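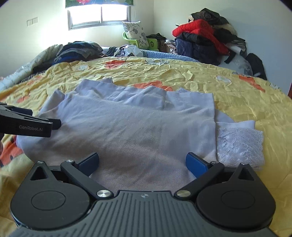 About Misach Print & Mail

Hello, and thank you for wanting to know a little more about us. Most people who land on this page have already talked to one of us on the phone, so if that's you, welcome back (and yes, your proofs are on the way).

Misach is a small print and direct mail shop in Andville. We make postcards, door hangers, menus, folded brochures, loyalty cards and the kind of newsletter that ends up on the side of a refrigerator for a month. We write them, design them, print them, put addresses on them and take them to the post office. A customer can hand us a finished file, or can come in with a few words scribbled on an envelope, and either one is fine with us. We probably get more envelopes than files.

How we got started

Gwendolyn Gallagher and Amos Greenberg met while they were both working at Riedl, a large catalog printer over in Senudley. Gwendolyn ran the mailing floor and Amos was on the sales side, and the two of them kept having the same conversation over lunch. A bakery or a dentist would call up wanting a few hundred postcards, and Amos would have to tell them that the smallest job the company could take on was far bigger than that. He hated making those calls! One March they handed in their notice, rented the front half of an old dry cleaner's on Mercer Street, and bought 2 used presses, one of which ran beautifully from the first day.

Our first mailing was for a shoe repair shop around the corner. It went to 227 homes, and Gwendolyn stuck on every label by hand at the front counter while Amos fed her sandwiches. The shop is still a customer, and its owner still asks for the same shade of green.

Who you'll meet

There are 6 of us now, which feels like a crowd on a busy morning. Yuzuki Nomura leads design and is the one who will ask you what you really want people to do when they pick up your card. Call? Stop in? Bring a friend? It's worth having an answer ready, and if you don't have one she'll sit down with you until you do. Dace Ramanauskas looks after mailing lists and postage, and she can tell you which streets make sense for your budget and which ones you'd be paying to reach for no good reason.

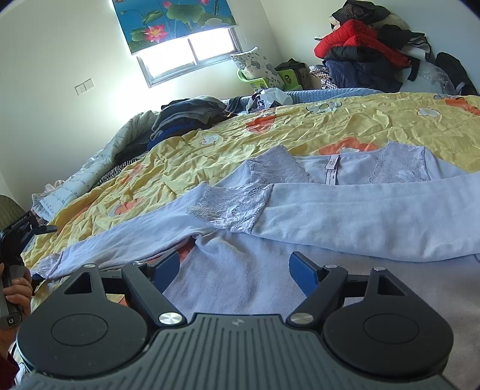 Bernadette Tran joined us straight out of school to answer the phones and now runs the whole production schedule, so if you need to know when something will be ready, she's the person to ask. Gwendolyn and Amos are both here most days too. Amos does the estimates and Gwendolyn still likes to be the last one to look over a mailing before it leaves the building.

How we like to work

We think a small business ought to be able to advertise without having to learn a new language first. Our quotes are written in plain words and the price includes design, one full round of changes, printing and delivery to the post office. Postage is listed on its own line, at what it costs us. If your job needs a second round of changes, we'll tell you what that comes to before anyone starts on it.

We'll also tell you when we think you should mail less. A lawn care company came to us wanting to cover the entire county, and after a long afternoon with Dace and a map they settled on 1697 addresses close to the routes their crews were driving anyway. That left them enough in the budget to send a second card later in the season – something we'd suggest to nearly anyone, as people do tend to forget the first one.

Every job gets a printed proof that you can hold in your hands. Colors look different on a screen, phone numbers get swapped around, and we'd much prefer to catch it with you at the counter over a cup of coffee.

Come and see us

The shop is open weekdays from eight to five, and there's parking behind the building (use the alley next to the pharmacy, and don't mind the bump). You're welcome to drop in without an appointment, though if you'd like to sit down with Yuzuki it's best to call ahead so she can set the time aside. Bring along any old flyers or cards you've used before, even the ones you didn't care for. Sample packs are free at the front counter, or we'll gladly mail you one.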